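Ticket 605: Agent stops in bedroom doorway, reports path blocked with door open
Project: Tivavari home simulation
Opened by: Itzel Palacios
Assigned to: Arturo Monti
Status: Closed, one follow-up open

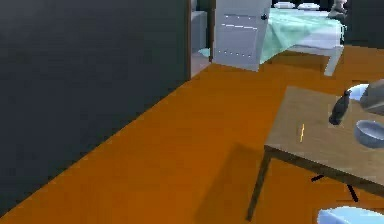 The task is to leave the table, go through the bedroom door and continue into the next room. The planner returns a valid path every time. The robot follows it until it is close to the doorway, stops, and repeats "path blocked" until the episode times out. The door is open when this happens. There is no contact event in the log before the stop.

First seen after we moved to the November build of the Zurnov planner. The same episodes ran to the end on the build before it. I have not changed the apartment layout or the robot model.

To reproduce:
Load the bedroom start, seed 326.
Send the navigation goal for the adjoining room.
Wait. The stop comes before the base crosses the threshold.

Expected: robot goes through.
Seen: robot stops, replans, stops again. Arm stays where it was.

Itzel

Comment, Arturo Monti, 9:40 am
Reproduced on my machine with the same seed. I turned on the collision overlay and drove the base by hand with the planner off. It goes through the opening without touching anything, so the physics side is fine. The block is coming from the planner's own map.

Can you attach the cost map dump from one of the failed runs? Also tell me if you are loading the door from the Godero asset pack or from our local copy.

Comment, Itzel Palacios, 10:15 am
Dump attached to the ticket. Door is from the Godero pack, version 3. We were on version 2 until the same update, so two things changed at once. I should have put that in the first message.

Comment, Arturo Monti, 11:05 am
Thanks, that helps. In the dump there is a solid strip of occupied cells straight across the doorway. It matches where the door panel would be if it were closed. The open door is marked too, in the right place. So the planner has the door twice.

Tried so far:
Old planner build with version 3 door: still blocked.
New planner build with version 2 door: goes through.
Smaller safety margin on the base: no change.
Clearing the map at the start of the episode: no change, strip comes back on the first update.

The planner update is not the cause. Please put the version 2 door back for now so your batch can run.

Comment, Itzel Palacios, 1:20 pm
Put version 2 back. Seed 326 finishes. I am rerunning the rest of the batch.

One other thing I saw while watching. When the robot gives up and the retry behavior kicks in, the base turns in place with the arm still out over the table. On one run the gripper knocked the bottle over during the turn. That was not logged as a failure, only the timeout was. On the real unit that would be a problem, and I would like it tracked somewhere.

Comment, Arturo Monti, 2:35 pm
Agreed. Opened as its own ticket and assigned to me. The retry behavior should check that the arm is stowed before it lets the base rotate. At present it only checks the base footprint, so anything past the edge of the base is ignored. Until that is in, please set retries to zero for any run that starts next to furniture, and do not copy this configuration to the Barbieri test unit.

On the door: found it. Version 3 has a second collision shape under the door frame link, left in the closed position. It is flagged as static and has no visual mesh, so it does not show up in the viewer. The physics engine skips it because its contact mask is empty. The map builder does not read the mask, it takes every static shape it finds. That is why I could drive through by hand and the planner could not.

Fix is in two parts. I removed the extra shape from our local copy of the door, and I changed the map builder to skip shapes with an empty contact mask. The second part should catch the same mistake in other assets.

Comment, Itzel Palacios, 4:10 pm
Pulled both changes and went back to version 3. Seed 326 goes through on the first plan. The rest of the batch finished with no path blocked messages. I also ran it with the door closed to make sure we did not break that case, and the planner reports blocked as it should.

Comment, Arturo Monti, 4:25 pm
Good. Closing this one. The local door copy stays pinned until the pack is corrected. The arm check during retry is still open.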